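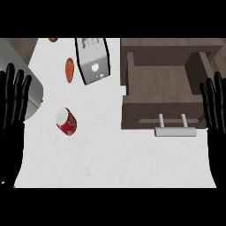 My son's school bag used to come home with everything in it except the stuff I needed to see. Permission slips, reading logs, the sheet about picture day, all of it lived in the bottom of his desk in a sort of paper compost. He's nine, he has ADHD, he's hilarious, and until last winter I honestly thought homework was going to finish us both off.

We live in Irmont, in the kind of house where you do everything in one room. So homework happened with his little sister singing, the dog under the table and me trying to get dinner on. A fifteen-minute worksheet could run to two hours. He'd sharpen a pencil. He'd need a drink. He'd tell me a long story about a kid who ate a glue stick (I still don't know if that one was true). Then I'd snap, he'd cry, and we'd both go to bed feeling rotten.

What got us moving was a parent evening at the Palamarchuk center, where a learning coach named Danylo Koval gave a talk to 16 of us on very small chairs. I went mostly for the quiet. But he said something early on that made me put my phone down. "Stop asking how long it took," he told us. "Ask how long he was working before he needed to stop." I'd never once looked at it that way around.

So I tried it. For a week I didn't nag, I just kept one eye on the clock, and my son's answer was six minutes. Six! And I'd been asking him for half an hour at a stretch and getting mad when it fell apart.

We started there. Six minutes of work, then a break where he had to move his body, then six more. He picked the breaks himself, and they were mostly running up and down the stairs or wrestling the dog, plus a phase of handstands against my bedroom door that I could have done without. I bought a Tunia, one of those visual timers where the color shrinks as the minutes go by, and he took to it right away. I think he liked that the timer was the boss and I wasn't. I know I liked it.

The first two weeks were bumpy, I won't lie. He spent one whole session just watching the timer. Another night he decided breaks were for babies, refused to take any, and melted down over the word "because." But by March he was up to 15 minutes, and on a good day he'd look up surprised when it ran out.

The paper compost was a separate battle. I talked to his teacher, Vitalii Sirko, who has 20-some years of patience stored up somewhere, and I went in ready to argue. I didn't need to! He asked what would help. We settled on one bright orange folder, just the one, that goes from desk to bag to me. He checks it at the last bell and I empty it before snack. He also lets my son do the odd-numbered math problems and skip the evens if the odds come out right. I had no idea you could ask for that. You can ask for all kinds of things, and I wish I'd started in first grade.

Plenty of what I tried was a waste of money. I paid for a year of Clidance, a planner app with stickers and streaks, and he loved it for four days. When he missed a day and lost his streak he threw the tablet at the couch, and I quietly deleted it. The wobble stool went to his sister, who uses it as a stage. Reward charts have never worked on him for longer than it takes me to draw one.

I also had to move him out of the kitchen, which hurt my feelings a bit. I'd pictured us side by side, me chopping carrots and him doing fractions. He works far better on the floor in the hallway with a clipboard, lying on his stomach with his feet up the wall. It looks ridiculous and his handwriting is no worse.

We still have awful nights. Last week he had a book report due and didn't mention it until he was in his pajamas, and I said a few things I had to apologize for at breakfast. He got it in a day late. Mr. Sirko took it anyway, with a note in the orange folder saying the part about the shark was very good.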